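Section 4: Power, Mounting and First Use

This section applies to the Hamico Dakanik wall light, mains adapter version and battery version. Read it through once before opening the battery compartment or drilling any holes. Section 5 covers the remote control, which is sold separately.

4.1 Check the contents

The carton holds the following:

Light body with molded shade
Back plate
Screw pack (two screws, two wall plugs)
Paper drilling template
USB power cable (mains adapter version only)
This guide

Batteries are not supplied. The screws and plugs are meant for brick or solid plaster. For hollow walls, buy plugs made for that wall type.

If a part is missing, contact the store where the light was bought and quote the code printed on the underside of the carton. Codes beginning with 362 belong to the battery version. All other codes are the mains adapter version.

4.2 Fit the batteries (battery version)

1. Place the light face down on a soft cloth. The painted front marks easily.
2. Loosen the screw on the compartment cover with a small crosshead screwdriver. The screw stays attached to the cover.
3. Lift the cover from the end marked with an arrow.
4. Insert three new AA alkaline batteries. Match the + and − signs inside the compartment.
5. Replace the cover, arrow end last, and tighten the screw until it stops. Do not force it.

CAUTION: Do not mix old and new batteries, or batteries of different types. Do not try to recharge alkaline batteries. Remove all batteries if the light will be stored for more than a month.

NOTE: Rechargeable AA batteries can be used, but they supply a lower voltage. The light will be dimmer and the low battery signal (see 4.6) will come on earlier.

4.3 Connect the cable (mains adapter version)

1. Push the small plug of the USB cable into the socket at the bottom of the light body. The flat side of the plug faces the wall.
2. Lay the cable in the groove on the back plate. Press it in with a thumb along its full length.
3. Connect the other end to a 5 V USB adapter. The adapter is not supplied.

CAUTION: The cable cannot be repaired. If the outer cover is split or the plug is bent, stop using the light and order a replacement cable from Utel, the parts supplier for this range.

Do not run the cable under a rug or through a door frame. A cable that hangs within reach of a crib or a child's bed must be clipped to the wall.

4.4 Choose a position

The light is made for indoor use in dry rooms. Bathrooms, laundry rooms and unheated garages are not suitable, and neither is a window sill that gets direct sun for most of the day. Sunlight fades the printed parts of the shade, the red and yellow areas first.

Leave at least 30 cm between the light and any curtain, poster or paper decoration. Leave the same distance above a radiator. The shade stays cool in normal use, but heat from below will soften the adhesive that holds the rear diffuser. 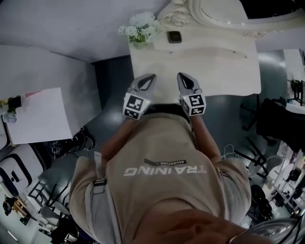 Height is a matter of taste. At eye level the relief on the shade shows well but the light can dazzle. Most users will want it higher, with the lower edge well above the top of any headboard. If two character lights from the same range are mounted side by side, leave 50 cm between their centers so that the patterns they throw on the wall do not overlap.

4.5 Mount the light

Shelf use does not require this step. For shelf use, fold out the foot on the back plate until it clicks, and go to 4.6.

1. Hold the paper template against the wall and level it using the printed line.
2. Mark both holes with a pencil and take the template down.
3. Check for pipes and wiring with a detector.
4. Drill both holes. Use the bit size printed on the template.
5. Push in the wall plugs until they are flush.
6. Drive in the screws, leaving 4 mm between the screw head and the wall.
7. Hang the back plate on the screws and slide it down until it drops into place.
8. Press the light body onto the back plate, top edge first. A click is felt at each side.

CAUTION: Do not hang anything from the light. The clips hold the weight of the light body only.

If the light body rocks when touched, the screws are too far out. Remove the back plate, give each screw a half turn, and try again. On textured wallpaper it may take several attempts to get a firm fit.

Adhesive strips are not recommended. They hold for a time on smooth paint — and then let go, usually with some of the paint.

4.6 Switch on and set the mode

The button is on the right side of the light body, behind the edge of the shade.

Press once: steady light, full brightness
Press again: steady light, half brightness
Press again: slow fade
Press again: off

Hold the button for three seconds in any lit mode to start the sleep timer. The light blinks once to confirm and turns itself off after 30 minutes. Hold the button again to cancel. The timer is cleared whenever the power is removed, so it must be set again after a battery change.

Three short blinks at switch-on mean that the batteries are low. The light continues to work until they are empty, but the slow fade may look uneven.

4.7 Cleaning

Turn the light off and unplug the cable. Dust the shade with a dry, soft brush. Fingerprints can be removed with a barely damp cloth. Do not use glass cleaner, alcohol or furniture polish on the printed surfaces. The finish on the Makowska series is matte and will turn shiny where it is rubbed hard.

NOTE: The LEDs are sealed in the light body and cannot be replaced.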